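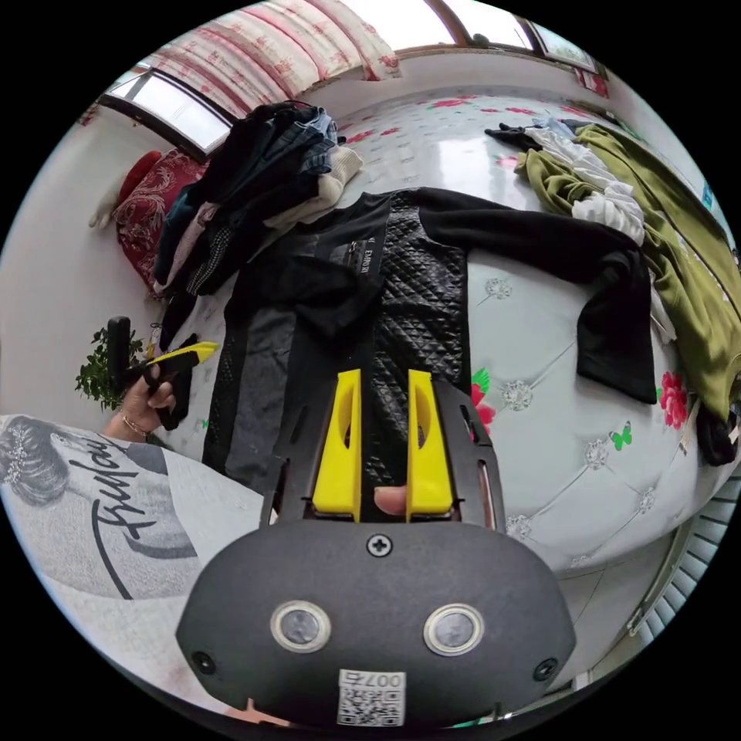 Folding Tips From the Robot People, Tested and Mostly Grumbled At

Laundry & Closets

My nephew sent me a write-up from a project called Jirkar, which wants to teach machines to fold clothes. The method goes like this. A person takes hold of a gripper with two plastic fingers and does ordinary folding with it at home, on an ordinary bed, while the tool records what it sees. Enough of those recordings go into a program, and the program is supposed to learn folding. They call the training recipe Jatus. The headline number is that 40 folds were tried on a test arm and graded, and the write-up is very pleased with the grades.

I am less pleased, and I'll get to why. But I read the whole thing, appendix included, and the appendix has a page of instructions for the people doing the folding. That page is good. It was plainly written by someone who had to fold clothes without proper fingers and found out which shortcuts stop working. So I took the instructions, tried them on my own laundry with my own hands, and then again with a pair of kitchen tongs in each fist. What follows is what I kept and what I threw out.

Lay it flat before you decide anything

The instructions say to spread the garment completely before the first fold, sleeves out, front up, and to leave it alone for a moment. I have always started folding in the air, with the collar under my chin. With tongs you can't do that, so you spread it. I have to admit a spread jacket folds better. You find the twisted sleeve and the pocket that has turned itself inside out while there is still time to do something.

If your bed is the only surface big enough, use it, but pull the bedspread tight first. A tufted or quilted cover has dips in it, and thin knits settle into them. A jacket with some body to it won't care.

Keep the done pile at the far side

Put it out of reach of your elbows. My habit was to stack right beside me, and I knocked the stack over about as often as I finished it. The Jirkar sheet says the finished pile goes "beyond the work" and the next item goes to one side, away from the pile. It doesn't say what to do when the pile gets tall. Mine leans once there are jeans in it. Start another pile.

Heavy things on the bottom, by the way. The sheet forgot that one.

Fold stiff panels around, never through

This is the tip I'd keep if I had to lose the rest. A jacket with a quilted leather front, or a stiff printed panel, or a thick zipper pocket, has places where it wants to bend and places where it refuses. Feel along the edge of the panel with a fingertip and make your fold there, on the soft side of the seam. With tongs you learn this in one try, as the stiff part pops back open the second you let go. With hands you can bully it flat, and then you get a crease across leather that no amount of hanging will take out.

Zippers: close them before folding. The sheet says "optional." It is not optional on my bed, where an open metal zipper once ate the front of a sweater.

Sleeves one at a time

1. Lay the sleeve straight out from the shoulder and smooth it from the top down to the cuff.
2. Pick it up at the cuff and at the elbow. Two points. One point gives you a rope.
3. Carry it across the body and set it down, elbow first.
4. Do the other sleeve, then stop and look at the shoulders. If they don't match, undo the second one only.

The write-up claims the two-point pickup made the biggest difference in its results. I believe that, on the grounds that it made the biggest difference in mine too. I also believe my grandmother could have told them for free.

Now the complaint

Here is what bothers me about the 40 folds. The appendix lists what was folded, and it was T-shirts, towels and a few pairs of sweatpants. Jackets were recorded by the people at home, and jackets turn up in the pictures, but I could not find one jacket in the test. If I published a stain remover tip and tested it on water, I would get letters.

Then there's the grading. Each fold got a score from 0 to 4, given by a person looking at a photo of the result from above. A 3 counted as a success. I went through the wording for a 3, and it allows "minor sleeve protrusion." I know what minor sleeve protrusion looks like in a drawer. It looks like a drawer that won't shut. From above you can't tell if there's a wad inside the fold, either, and a wad is the whole reason people refold things.

I'd also like to know how long each one took. The write-up gives times for the person with the grippers and no times for the arm. When a recipe leaves out the baking time I assume it's bad news.

To be fair to them (my nephew asked me to be fair to them), recording folding in real bedrooms seems sounder to me than doing it on a bare lab table. Real beds have bumpy covers. Real rooms have a heap of other clothes in the way, curtains, a window throwing light across everything. If a program can only fold a towel on a black mat, it's no use to me. So the way they gather their material, I like. It's what they say it proves that I don't buy yet.

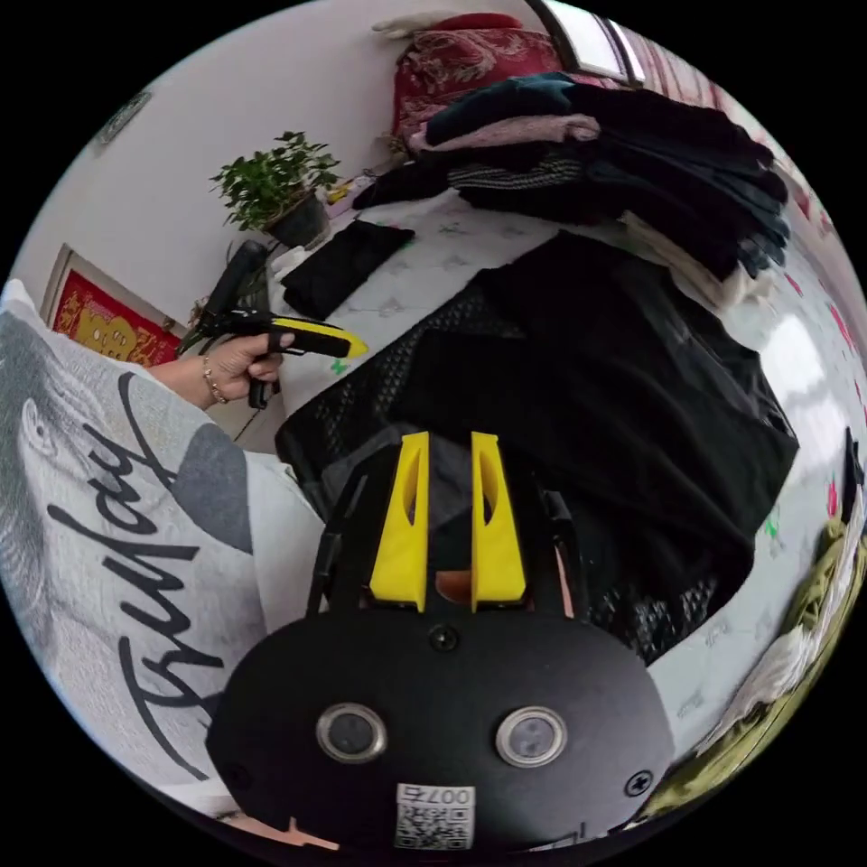
Big dark garment laid out on the bed, folded pile behind it.

Dark mesh and other slippery customers

Black on white is easy to see, and you can find the edges of a dark jersey on a pale sheet without your glasses. Black on black is where the trouble starts. If you're folding navy and black things, do them on the lightest cover you own. The sheet recommends this for the sake of the camera. I recommend it for anybody over fifty doing laundry after supper.

Mesh and open knits slide. Tongs were hopeless on mine, they let go or they snagged. What worked:

Fold it in half before you move it anywhere. Doubled mesh behaves like cloth.

Pat, don't pull. Pulling a mesh hem stretches one side, and then the halves won't meet.

Put it on top of something cottony in the pile. Mesh on mesh travels.

Take off what dangles

Bracelets, long necklaces, watch straps with a loose end. I snagged a knit on my watch while writing this page. The sheet doesn't mention jewelry at all, and the folks folding are allowed to wear what they like. Fine for them. If it's your good sweater, take the bracelet off.

Let go slowly

I didn't expect to care about this one. The instructions tell the folder to open the gripper all the way and wait before lifting off, so it doesn't drag the cloth. People do the dragging too! Watch your own hands next time you set down a fold. Mine come away with the top layer pinched between thumb and finger, every time, and then I smooth out the wrinkle I just made. Open the hand flat, then lift. I've gotten quicker at towels since I started doing it, though I didn't time myself, so put that down as an impression.

Skip this one

The sheet says to pause between folds and show the garment to the camera. If you're not making recordings you can ignore it. I mention it only since my nephew's wife tried to follow the list exactly and stood there in front of her bathrobe waiting for something.

Should you buy anything?

No. There's a company called Zellico offering a "folding assistant" on a waiting list, and its page leans heavily on the same sort of language. I wrote on a Thursday to ask whether it folds jackets. The reply said that support for outerwear is on the roadmap. I asked about fitted sheets and got the same reply with one word changed.

Until somebody shows me a leather-front jacket folded by a machine, photographed from the side, with a clock next to it, I'd put the money toward a bigger bed.

If you want to try the tongs test yourself, use the silicone-tipped kind. Metal ones mark leather. Start with a hand towel, go to a T-shirt, and try a jacket last, when you've already lost your temper and have nothing to protect. You will come out of it with a kinder opinion of the people doing the recording, and a better idea of where your jackets bend.

Reader mail on last month's folding page

Several of you wrote that rolling beats folding for sweatpants. It does, in a suitcase. In a drawer they unroll.

One reader asks whether to fold or hang a jacket that's half knit and half leather. Hang it if the hanger is wide and you have the closet space. A thin hanger leaves points in knit shoulders. If it has to be folded, leather side out, nothing on top of it, and take it out for an airing in September before you need it.

And yes, you can use a clean bedsheet over a tufted spread as a folding surface. Tuck it in on one side so it stays put.

— Ginette Lévesque

Next month: dish towels, and the argument about softener.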